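Okay, so I have been bad about posting since April, and the reason is gears. White plastic-looking gears on a gray simulated table, every night after dinner, until Heike sends me a message that just says "bed."

I'm teleoperating two arms in a simulator, picking up parts and putting them together, and every run gets saved so a policy can learn from it later. Three views from the session I've been picking through this week:

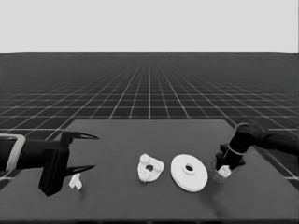
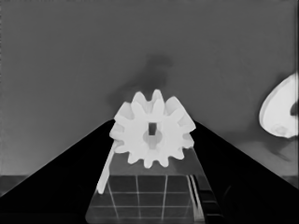
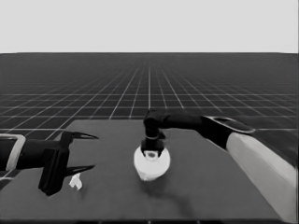
I started this thinking the hard part would be the training. I had a whole plan for the training! I'd read the papers, I'd set up the machine under my desk (its name is Ostent, don't ask), and I figured I'd bang out the demonstrations over a long weekend and get on with the fun stuff. That was 1,832 saved attempts ago, and I'm still fiddling with how I move my right hand.

The first thing I had to unlearn was speed. Mattes Haberkorn, who got me into this in the first place, watched me drive for maybe ten minutes and asked why I was in such a hurry. I wasn't aware that I was. But when I played back my early runs I looked like someone trying to defuse a bomb with oven mitts on. Swoop in, overshoot, wiggle, grab, wiggle, let go too early. The parts go where they go, sure, but imagine being the poor network that has to make sense of all that wiggling. It has no idea which wiggles matter. It'll copy every one of them, including the one where I sneezed.

So now I go slow. I come down from above, I stop for a beat before closing the fingers, I close, I stop again, and then I lift. Mattes does the same thing without the stops, and his runs look beautiful, but mine train better if I leave them in — at least on this task, at least so far. He disagrees and we have a bet going. Loser buys lunch at the Drelmont.

The second thing is depth. If you've never driven an arm through a flat screen, hold a pen in each hand, shut one eye and try to touch the tips together. Now do it for an hour. I kept coming in short, closing on air, and then muttering at the screen. A close-up view from near the gripper helps more than anything else I've tried, but then you have to train yourself to look at the right view at the right moment, and my eyes want to stay parked on the big one. I put a sticky note on the monitor that says LOOK LEFT. It worked for two days and then I stopped seeing the sticky note.

Third thing, and this is the one I'd tell a beginner: throw runs out. I was so proud of my pile in the beginning that I kept everything, even the ones where I dropped a part and chased it halfway across the table. Heike Rathjen (the same Heike who sends me to bed) went through a batch of 700 with me one rainy afternoon and we ended up keeping 109. It hurt! I made her a coffee and sulked. Then I trained on the small batch overnight and the arms stopped doing this weird hover they'd been doing for weeks, where they'd get close to a part and just sort of hang there thinking about it.

Now, I'm not saying every mistake should go. A slow, clean recovery is gold. If I miss a grasp, back off, line up again and get it, that one stays, and I've started doing a few of those on purpose. What goes is the flailing. You know it when you see it, mostly because your face gets warm.

A couple of people asked about the controls. I drive with two little leader arms that Mattes printed, one clamped on each side of my desk. The left one is called Tedlow and the right one is Ackermann, after two cats he had as a kid. Ackermann has a sticky wrist joint, so anything that needs a gentle turn is a bit of an adventure. I've sanded it twice. I could order the nicer bearings but I keep spending the money on other things.

I also want to say something about posture, since I'm forty-plus and my shoulders have opinions. Put the leader arms lower than you think. Lower than that. I had mine up at chest height for the first month and I couldn't turn my head properly to back the car out. My current rule is 41 minutes and then I get up, which is a silly number, but it's how long one side of my favorite mixtape runs and the click at the end is impossible to ignore.

Next up is getting both hands working at once. Right now I tend to do everything with one and let the other float there, and I'd like a batch where one arm steadies a part while the other does the fussy bit. I tried a few last night and kept moving both hands in the same direction, like a kid learning piano. Mattes says it goes away after a while. He also said the printer would be done by noon, and I'm still waiting on that spare wrist.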